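Grestville Polytechnic – Student Project Boards
Board index > Engineering Technology > Capstone and Clubs > Manipulation Studio
Thread: Drawer task, second collection block – request for comment on protocol
Status: Open

Posted by: studio_coordination
Role: Course staff

Members of the Manipulation Studio are invited to comment on the draft protocol for the second collection block. The first block covered tabletop objects only. The second introduces articulated furniture, beginning with drawers, and will supply the demonstrations on which each project group trains its policy for the final assessment.

The draft provides as follows.

Each group shall record 100 accepted demonstrations using the paired hand-held grippers. A demonstration begins with both grippers clear of the furniture and ends when the drawer has been closed and both grippers have been withdrawn. Groups shall work in sessions of no more than 10 consecutive demonstrations, after which the operator is to be relieved by another member of the group. Rejected demonstrations are to be retained in a separate folder and labelled with the cause of rejection.

Comments should be directed to the protocol itself. Questions of room booking belong in the Facilities thread.

Posted by: vedex_group
Role: Student, Project Vedex

Our group supports the draft in general terms. We would ask for clarification of the word "closed". During the first trial session our operators differed on whether a drawer left slightly proud of its surround should be accepted. If the judgement is left to the individual operator, the groups will not be training on comparable data.

We would also ask that the policy on retries be stated. An operator who misses the knob and recovers has produced a demonstration that may be of some value, and the draft is silent on whether it is to be accepted.

Posted by: k_torque
Role: Student, Project Rastisari

I would respectfully disagree with the previous post on the second point. Recoveries performed by a person are not necessarily recoveries that the arm can reproduce. In the first block our group accepted them freely, and the resulting policy hesitated at the point of contact on nearly every run. When we removed those recordings and retrained, the hesitation was much reduced. I recognise that one group's experience does not settle the matter, but I would favour excluding recoveries altogether.

Posted by: vedex_group
Role: Student, Project Vedex

The hesitation described may have had another cause. Project Rastisari changed its camera exposure settings between the two training runs, as recorded in its own progress report. Two changes were made and only one is being credited. We would not wish to see a rule adopted for all groups on that basis.

Posted by: k_torque
Role: Student, Project Rastisari

The point regarding exposure is accepted. We can repeat the comparison with the settings held constant and will post the result in this thread. My preference remains as stated.

Posted by: bench_eleven
Role: Student, Trajkovski Stream

May I raise the matter of furniture selection. The draft refers to "a drawer" without further definition. The practice cabinet in the workshop has plain fronts and full-width bar handles. The vanity has small knobs and a carved front, and the two require quite different approaches from the finger pads. A bar handle can be hooked from above. A knob has to be gripped or drawn from behind, and there is little clearance between the pad and the relief on the drawer front.

I attach a view from one of the grippers during work on the vanity. The second gripper is at the left, and the colour of the pads against the white drawer gives some idea of the contrast available to the vision model.
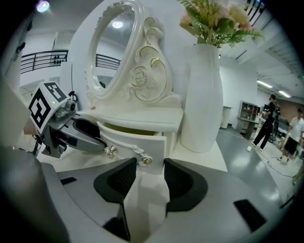
Category: Capstone and Clubs / Manipulation Studio / Articulated Furniture

Posted by: studio_coordination
Role: Course staff

The attachment is helpful and the post has been filed under the category shown. Two observations follow.

First, the mirror. It is reflecting a ceiling light and part of the railing. Groups that crop their input tightly to the drawer will be largely unaffected. Groups that train on the full view should expect reflected detail to vary with the operator's position, and should vary that position deliberately across their sessions.

Second, the marker block on the second gripper is well presented to the camera at this angle, with two of its faces showing. Operators should bear in mind that pose recovery depends on the block remaining in view. A wrist rotated too far inward during the pull will hide it, and the recording will then be rejected at the processing stage regardless of how well the drawer was handled.

Posted by: m_lathe
Role: Student, Project Vedex

Could staff advise whether the vase is to remain on the vanity for the whole of the block? Our group had assumed that the tabletop would be cleared. The flowers overhang towards the right, and a model trained with them always present may come to rely on them for locating the furniture.

Posted by: bench_eleven
Role: Student, Trajkovski Stream

Our stream's view is that the vase should stay. The assessment is intended to represent a furnished room, and a cleared tabletop would make the task easier than the brief contemplates.

Posted by: m_lathe
Role: Student, Project Vedex

I do not object to its presence. I object to its being present in every recording and always in the same position. A reasonable compromise would be for each group to record part of its block with the vase in place, part with the vase moved, and part without it.

Posted by: k_torque
Role: Student, Project Rastisari

Supported. The same argument applies to people in the background. Two are visible in the attachment, and I do not consider that a defect. Our first policy was trained entirely after hours with no one else on the floor, and its performance fell away noticeably when it was run at the open evening in front of visitors. I would oppose any proposal to clear the room during collection.

Posted by: safety_rep_gp
Role: Student representative, workshop safety

I have no objection to people being present, subject to the existing workshop rules. Cables crossing a walkway must be taped or covered before a session begins, and this applies to temporary power leads as well as to network cables. The session lead is responsible for checking the floor and for signing the sheet. Several sheets from the first block were returned unsigned.

Hand-held grippers are to be placed in the padded tray between sessions and are not to be left on the furniture.

Posted by: bench_eleven
Role: Student, Trajkovski Stream

Noted with respect to the sheets. Our stream was responsible for at least one of them and will correct its practice.

On the limit of 10 consecutive demonstrations, I would ask staff to consider a lower figure. The pair of grippers becomes tiring to hold at arm's length, and the later recordings in each session show a visible drop in the wrist. Six would be more realistic for the vanity, where the operator has to work below the level of the tabletop.

Posted by: vedex_group
Role: Student, Project Vedex

We would prefer to retain the limit of 10. Each handover requires the grippers to be recalibrated, and with a limit of six our group would spend a considerable part of its booking on calibration. Operators who are tired may stop early under the present wording.

Posted by: bench_eleven
Role: Student, Trajkovski Stream

They may, but in practice they do not. A person who has completed eight will generally finish the set.

Posted by: studio_coordination
Role: Course staff

Staff have considered the comments received to this point. The protocol is amended as set out below, with effect from 2023-05-07.

Clause 2 (Completion). A drawer is closed when its front sits level with the surround along its full width. Where there is doubt, the session lead decides and the decision is recorded.

Clause 3 (Recoveries). A demonstration containing a missed contact is to be recorded under the label "recovery" and does not count towards the 100. Groups may include or omit these recordings in training and must state in the final report which course was taken. This clause will be reviewed on receipt of the comparison offered by Project Rastisari.

Clause 5 (Session length). The limit is six for the vanity and remains at 10 for the practice cabinet.

Clause 7 (Surroundings). Objects on the tabletop are to be varied between sessions. Groups shall record at least one full session with the tabletop cleared. The room need not be vacated.

Clause 11 (Floor check). The session lead shall sign the floor sheet before the first demonstration. Recordings from an unsigned session will not be accepted.

Posted by: vedex_group
Role: Student, Project Vedex

Our group accepts the amendments, with its reservation on Clause 5 noted for the record. We ask that calibration time be taken into account when bookings for the vanity are allocated.

Posted by: k_torque
Role: Student, Project Rastisari

The repeat comparison is under way. Over 100 recordings from the first block had to be relabelled before training could start, and this has taken longer than expected. Results will be posted when both runs are complete.

Posted by: m_lathe
Role: Student, Project Vedex

One further question on Clause 7. Does moving the vase from one end of the tabletop to the other satisfy the requirement to vary the objects, or must a different object be introduced?

Posted by: studio_coordination
Role: Course staff

Moving it is sufficient. Please record the position in the session notes.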